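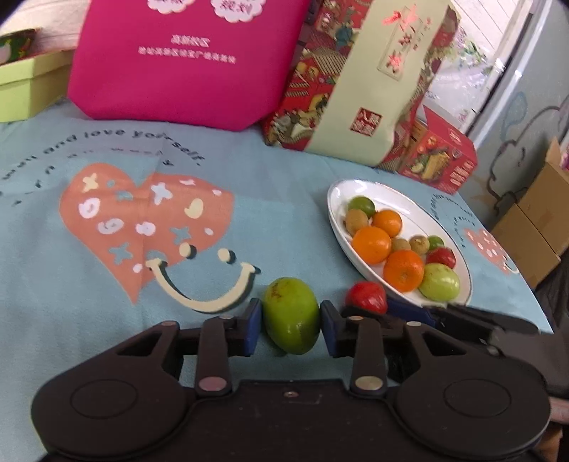

Recording fruit pick-and-place with the hand-held gripper

Applies to Wekora kits, single or paired. Allow 31 minutes per batch.

1. Put the plate on the tablecloth within easy reach. Mix sizes and colors. Smooth round fruit and small fruit fail most often in training, so include both.

2. Start recording with the jaws open and clear of the table. Hold still for a moment.

3. Approach at a steady speed and center the fruit between the pads before closing. Close until the fruit stops turning – no further.
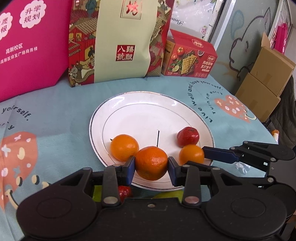

4. Lift straight up, move, lower, release. Do not drop the fruit the last inch. The model will copy it.

5. Stop the recording only after the jaws are open again.

Do 8 takes per fruit, then rearrange the plate. Keep takes with a missed grasp if you recovered without using your free hand; delete the rest.

With two grippers, start both recordings before either one moves. Takes with unmatched start times are rejected at upload.

The Pladstead set now holds 3323 takes. Name new folders by table, then fruit, then take number.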